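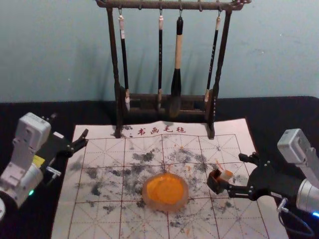 Figure 3. Writing station with four brushes on a hanging rack and a gridded practice felt.

Elżbieta Kalinowski and Yutong Meng
16 September 2023

4.2 Layout of the writing stations

Each station in the Gelumthorpe study used the same basic layout (Figure 3). A felt was placed on a black table, and a wooden rack stood at the back edge of the felt, near the wall. Paper, ink and a weight were handed out at the start of a session and collected at the end, so the rack and the felt were the only items that stayed on the table between sessions.

The felt is of a common type sold for home practice. It carries the heading 书画毛毡 (felt for calligraphy and painting) in red along its upper margin, and a red grid of large squares below it. Diagonal and center lines inside each square help the writer place strokes. Beginners in our sample used the grid through thin paper for the whole course. More experienced writers said they stopped looking at it after the first few sheets, and two asked for a plain felt, which we did not supply.

Brushes were hung by their loops with the hair pointing down. We chose hanging over a flat rest after the January pilot, in which brushes laid on the table rolled and were often put back in a different order. The rack shown holds three slender brushes and one much larger brush with a thick tuft of dark hair. The large brush hangs third from the left. Participants were asked to return every brush to the hook it came from, and the order was checked before the next person sat down.

The size difference mattered more than we had planned for. A full square on the felt suits the large brush, while the slender ones are better for small script and for signing. Participants who began with the large brush tended to keep it for the entire sheet. Those who began with a slender brush changed more often, up to 8 times in one session. Across all sessions we logged 2,409 brush changes, counting a change each time a brush left its hook.

Position on the rack also had some effect. Right-handed writers reached across the paper for the leftmost brush and sometimes touched fresh ink with a sleeve. Several moved the felt a little to the left to avoid this. We let them do so and marked the new position in the session notes. Left-handed writers are treated separately in Section 4.3, where the order of the hooks was reversed.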